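Evell ouvre ses ateliers de reliure du lundi à Tenville, et vous êtes les bienvenus !

Communiqué de presse, Tenville, mai
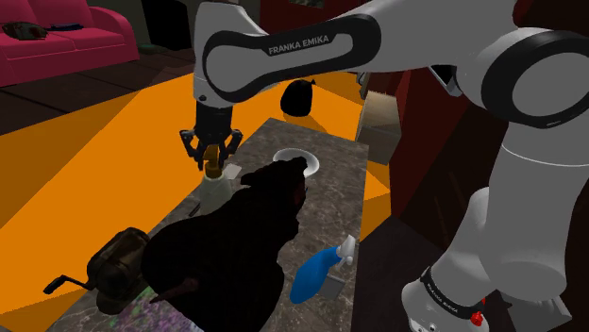
Noemí Gallegos trouve qu'on aurait dû le faire bien plus tôt, et elle me l'a répété tout l'hiver : des gens passent devant notre vitrine avec un vieux livre sous le bras, ils hésitent, ils repartent, et le dictionnaire de la grand-mère finit dans un carton. Bon, elle a raison. Alors je me lance.

Je m'appelle Yareli Cuevas et je tiens l'atelier Evell, rue Arellano. Je relie des livres depuis 16 ans, surtout pour des bibliothèques et des notaires (beaucoup de registres, beaucoup de toile verte, je ne vous raconte pas). À partir de ce mois de mai, tous les lundis à 18 heures, j'ouvre la porte à celles et ceux qui veulent apprendre à réparer un livre eux-mêmes. Pas besoin d'avoir déjà tenu un plioir !

Le premier cycle dure trois séances. On commence par la couture sur rubans, avec un petit carnet que chacun emporte chez soi. La deuxième fois, on attaque les charnières fendues et les pages détachées, donc apportez votre malade : roman de poche, livre de cuisine taché, missel, tout me va. La dernière est consacrée à la couvrure, et là je préfère prévenir, on a de la colle jusqu'aux coudes. Prévoyez un tablier, ou une chemise que vous n'aimez plus.

Côté tarif, j'ai fixé la séance à 40 euros, fournitures comprises. Le papier de garde vient de chez Zevberg, que j'utilise depuis mes débuts et dont je suis un peu amoureuse, surtout le marbré bleu. Si vous avez votre propre papier, venez avec, on verra ensemble s'il supporte la colle d'amidon.

Fulgencio Serrano sera avec moi pour la couvrure. Il m'a appris à parer le cuir, et il a une patience que je n'ai pas toujours à 20 heures passées... Embla Halvorsen prendra le relais en juin avec un cycle sur les reliures souples à la norvégienne, dont je ne sais presque rien moi-même. Je serai assise au premier rang avec les autres.

Un mot encore sur la bibliothèque de Tenville, qui nous confie 690 volumes jeunesse à remettre en état avant la rentrée. Les élèves qui ont terminé leur cycle pourront venir nous donner un coup de main l'après-midi, et Crescencio Gallegos s'occupe du planning. Il aime les tableaux, profitez-en.

Inscriptions directement à l'atelier, du mardi au samedi, ou par un petit mot glissé dans la boîte aux lettres. Les journalistes qui souhaitent assister à une séance peuvent me prévenir la veille, je leur garderai un tabouret et un carnet à coudre.

Contact presse : Yareli Cuevas, atelier Evell, rue Arellano, Tenville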